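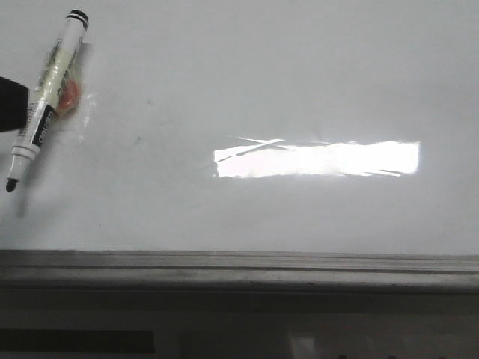
Pizarras blancas y rotuladores: preguntas frecuentes

Esta página reúne las dudas que más recibimos sobre el uso y el cuidado de las pizarras blancas y los rotuladores de borrado en seco. Si la suya no aparece, escriba a Ekaette Onyeka, de atención al cliente de Astoditz, e indique el modelo de pizarra.

Rotuladores

¿Qué rotulador debo usar?
Uno de borrado en seco. En el cuerpo o en el envase suele poner "pizarra blanca", "whiteboard" o "dry erase". Los rotuladores permanentes tienen a veces una forma muy parecida, así que conviene leer la etiqueta antes de escribir. Los de tiza líquida son para cristal y pizarras negras y dejan cerco en las superficies blancas.

¿Sirve cualquier marca?
Sí. Nuestras pizarras admiten tinta de borrado en seco de cualquier fabricante. Si cambia de marca, haga una raya corta en una esquina, espere un minuto y bórrela.

¿Qué punta me conviene?
La redonda es la habitual para texto y da un trazo igual en todas las direcciones. La biselada permite trazos finos y gruesos y va bien para títulos. Para calendarios y tablas con casillas pequeñas hay puntas finas, que se gastan antes si se aprieta.

¿Cómo guardo los rotuladores?
Tumbados y con el capuchón puesto hasta el clic. De pie con la punta hacia arriba, la tinta baja y el trazo sale pálido. Con la punta hacia abajo escriben bien, pero algunos gotean al abrirlos.

El rotulador escribe muy claro. ¿Está gastado?
No siempre. Tápelo, déjelo tumbado toda la noche y vuelva a probar. Si la punta está sucia de polvo de tinta, pásela por un papel limpio. Cuando ha estado destapado varias horas, lo normal es que no se recupere.

¿Puedo pegar cinta adhesiva o etiquetas en el cuerpo del rotulador?
Sí. Mucha gente lo hace para poner un nombre, un número de aula o un color. Deje libre la zona donde encaja el capuchón – si la cinta llega hasta ahí, no cierra del todo y la punta se seca. La cinta arrugada también acumula suciedad, y es mejor cambiarla cuando empieza a despegarse.

¿Se pueden recargar?
Depende del modelo. Los recargables llevan el cuerpo desmontable o aceptan cartuchos. Los desechables no deben abrirse. La línea Parisi que vendemos en la tienda es recargable y tiene puntas de recambio en paquetes de 5.

Escribir en la pizarra

¿Cuánto hay que apretar?
Muy poco. Basta con que el fieltro toque la superficie. Apretar no oscurece el trazo y aplasta la punta.

¿Con qué inclinación se escribe mejor?
Con el rotulador algo tumbado, como un bolígrafo. En una pizarra vertical procure que la punta no quede más alta que el otro extremo durante mucho rato. Si escribe por encima de la cabeza, baje el rotulador de vez en cuando.

¿Cuánto debo esperar antes de borrar?
Unos segundos. La tinta fresca se extiende con el borrador y deja una mancha gris que luego hay que limpiar con paño.

¿Puedo usar la pizarra apoyada en una mesa?
Sí, las dos versiones de la Vikarano se pueden usar en horizontal. Ponga debajo una base plana y retire grapas, granos de arena o cualquier cosa dura que pueda rayar el reverso. No coloque encima tazas ni aparatos calientes.

Limpieza

¿Cómo limpio la pizarra a diario?
Con un borrador de fieltro o un paño seco de microfibra. Una vez por semana, pase un paño apenas humedecido en agua y seque.

Han quedado sombras de texto antiguo. ¿Qué hago?
Aplique limpiador para pizarras, espere 2 minutos y retire con un paño limpio. Si quedan restos, repita. Las sombras aparecen sobre todo cuando el texto se deja puesto varias semanas.

Alguien ha escrito con rotulador permanente. ¿Tiene arreglo?
Casi siempre. Repase el trazo con un rotulador de borrado en seco, cubriéndolo entero, y borre enseguida. El disolvente de la segunda tinta levanta la primera. Lo que quede sale con un poco de alcohol en un paño. Después aclare con agua y seque.

¿Qué productos debo evitar?
Estropajos, polvos limpiadores, acetona, lejía y abrillantadores de muebles. Los abrillantadores dejan una película en la que la tinta no agarra bien.

¿Cómo limpio un borrador de fieltro?
Sacúdalo al aire libre y aspírelo. Los de capas se renuevan tirando de la capa exterior. Los de espuma se lavan con agua y jabón y se usan de nuevo cuando están secos.

¿Sale la tinta de la ropa?
A veces. Ponga papel absorbente debajo de la mancha, aplique alcohol con un algodón y lave la prenda aparte. Pruebe antes en una costura.

Pedidos y recambios

¿Hay gastos de envío?
Los pedidos de más de 155 euros no pagan portes en la península. Las pizarras grandes viajan con transportista y se entregan a pie de calle.

¿Puedo devolver rotuladores abiertos?
Solo si llegaron secos o con el capuchón roto. Shahram Bahrami, de devoluciones, le pedirá el número de pedido y una foto del envase.

¿Venden bandejas y soportes sueltos?
Sí. La bandeja Hosis tiene sitio para 4 rotuladores y un borrador, y se fija con tornillos o con adhesivo. Los tornillos van incluidos.

Última revisión: 13 oct 2026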